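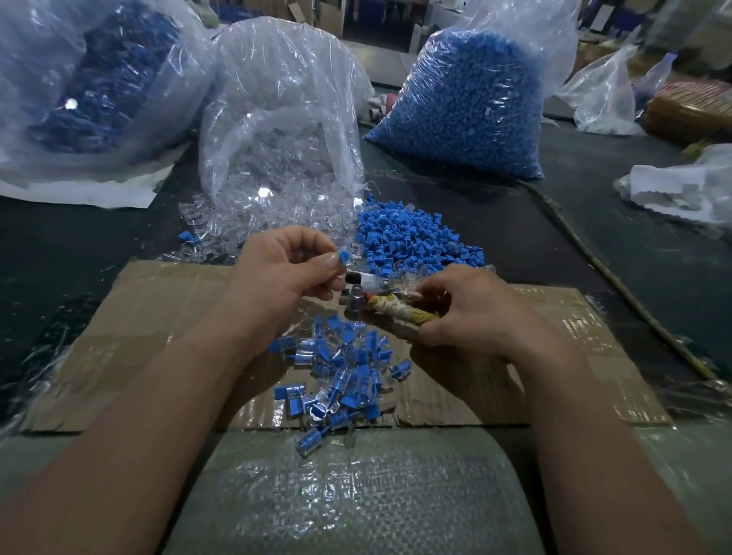 1 June 2026

My thumbs are killing me. I knew the little blue inserts would be fiddly, but I had no idea you could get a sore spot right beside the nail from pinching the same bit of plastic all day. Jae-in says it hardens up after a week or two. She has thumbs like shoe leather and is very proud of them!

Blue piece into the clear sleeve, push, check the tab is flat, drop it on the pile, grab the next one. I did 864 today, which felt enormous until I saw the sheet and Man-sik had gone past 2,000 (how??). He doesn't even look down. He talked the whole afternoon about his brother-in-law's boat and his hands just kept going.

I did have one bad stretch before lunch when I got 144 into a box and Jae-in found a tab that wasn't seated, so the whole box had to come back out and be looked over. Four bad ones in the end. She was nice about it, but I went red anyway and worked like a snail for an hour after.

I've decided I like having the cardboard under my work. It's ratty and more tape than cardboard by now, but the pieces don't skitter off the way they do on the bare table, and I can let them heap up in the middle before I bother sorting. In-ho offered me a proper tray and I said no thanks. He looked a bit hurt, so maybe I'll try it tomorrow to be polite.

Lunch was cold noodles and half of Jae-in's pear. We sat out back by the bikes and she told me the Butier order goes through to July, so there's plenty of work, and I could really use it with the car the way it is. The garage wants 388 for the brakes. I keep putting off calling them back.

Came home, fed the cat, stood at the sink and caught myself pressing the cap on the dish soap over and over, waiting for it to click. Bed early tonight. Need to find the hand cream first, I think it's still in the blue bag from the beach.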